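MT 214 Machine Elements
Unit 2: Threaded Fasteners and Preload
Moltgate Technical College, Department of Mechanical Technology
Handout revised October 17, 2024

Bring this handout and a calculator to the lab session. Thread tables are in the appendix of the Fonseca notes and are not repeated.

2.1 What a bolt does

A tightened bolt is a stiff spring in tension. The parts it holds are a stiffer spring in compression. Tightening stretches the first and squeezes the second until the two forces are equal. This force, present before any outside load is applied, is the preload, written Fi.

In a joint loaded sideways, the preload produces friction between the clamped faces, and the friction carries the load. The bolt shank should not be in contact with the side of the hole in a joint of this type. If it is, the joint has slipped and must be treated as a bearing joint, which is covered in the next unit.

2.2 Torque and preload

The working equation is

T = K Fi d

where T is the tightening torque, K is the nut factor and d is the nominal diameter. K has no units. It combines thread friction, friction under the head and thread geometry into a single number found by test. For dry steel on steel, use K = 0.20 unless the problem says otherwise. Lubricated threads have a lower K, and the same torque then gives a higher preload. Applying a dry torque value to an oiled screw is a common cause of stripped threads in soft material.

Most of the applied torque is spent on friction. Only a small part stretches the bolt, so a modest change in friction gives a large change in preload. Do not quote a preload from a torque wrench reading to more than two significant figures in a lab report. The worked example keeps extra digits so that you can check your arithmetic.

2.3 Sharing of an external load

Let P be an outside tensile load on the joint, per bolt. Let kb be the bolt stiffness and km the stiffness of the clamped members. The joint constant is

C = kb / (kb + km)

Bolt force: Fb = Fi + C P
Clamp force: Fm = Fi - (1 - C) P

The joint separates when Fm reaches zero. Both equations stop being valid at that point, and the bolt carries all of P. Long, thin bolts have a low kb and therefore a low C, which is helpful under repeated loading. A soft gasket lowers km and raises C.

2.4 Worked example

An M5 screw holds a cover plate to a Sutex test block. Required preload is 2830 N. Threads are dry, K = 0.20. The joint constant is 0.25. An outside load of 1120 N acts along the screw.

Torque: T = 0.20 x 2830 x 0.005 = 2.83 N m
Bolt force: Fb = 2830 + 0.25 x 1120 = 3110 N
Clamp force: Fm = 2830 - 0.75 x 1120 = 1990 N

The clamp force is positive, so the joint stays closed. With a tensile stress area of 14.2 mm2, the stress in the screw is 3110 / 14.2 = 219 MPa. Compare this with the proof strength of the property class in use.

2.5 Head types

Hex heads suit open access and large sizes. The wrench needs room to swing.

Socket-head cap screws are driven from above by a hex key. They can be set in a counterbore and placed close together. The head is smaller in diameter than a hex head, so pressure under it is higher. Check for crushing when the part below is aluminum, and add a hardened washer if needed.

Button and flat heads take a smaller key for the same thread size. They are not recommended where preload matters.

Figure 2.3. Dark socket-head screws in polished aluminum arms.
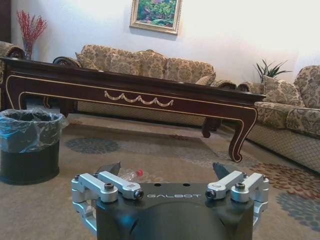 2.6 Loss of preload

Embedding. High spots on the contact faces flatten after tightening. Short screws suffer most because their total stretch is small. Retighten after the first period of service if the drawing allows it.

Creep. Paint, plastic and gasket material flow under steady load. Keep them out of the clamped stack where possible.

Self-loosening. Repeated sideways slip lets the thread back off. Higher preload is the first remedy. Thread-locking compound is the second. Split washers have performed poorly in sideways vibration tests and should not be relied on.

2.7 Problems

1. Repeat the worked example with oiled threads, K = 0.15, keeping the torque at 2.83 N m. Find the new preload and clamp force.

2. Find the outside load at which the joint in 2.4 separates.

3. A Flalleo bench vise uses M5 screws in a soft jaw. The screw stress is limited to 200 MPa. Using the stress area given in 2.4, find the largest permitted bolt force.

Show units on every line. Reading for the next unit: Fonseca notes, section on bearing joints.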